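Robots at the Bakery

Nirstead is a bakery in the town of Ostwood. Every night it makes 3000 bread rolls for shops, schools and cafes. For a long time, people did every step by hand. Now robots do part of the work.

What do the robots do?
There are 2 robot arms at Nirstead. They pick up rolls that have cooled and put them into baskets. A camera shows each arm where the next roll is. A computer works out how to hold it. Bread is soft, so the arm must not squeeze too hard – a squashed roll can't be sold.

What is hard for a robot?
You can pick up a roll without thinking about it. A robot has to be taught. Rolls come out a little different each time. Some are long, some are bent, and some have bumpy tops. The arms practiced about 1000 times before they were used at night. 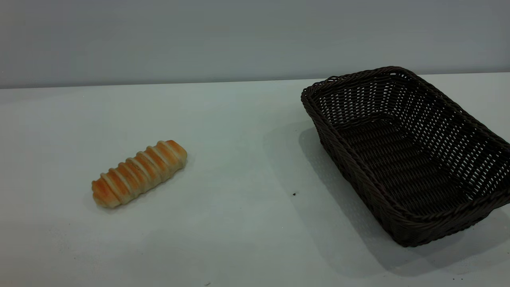
Did the bakers lose their jobs?
The bakers kept their jobs, but the jobs changed. Packing used to take up half the night. Some of the packers learned to mix dough, and others learned to look after the arms. Two jobs were not filled again when people retired, so the night team is smaller than it was.

What do the workers think?
Many are glad to do less bending and lifting. Their backs hurt less. Some miss packing together, when there was time to talk. The new work also has more to learn, such as how to stop an arm safely and clean its fingers. Every worker gets lessons in this before starting a shift next to the robots.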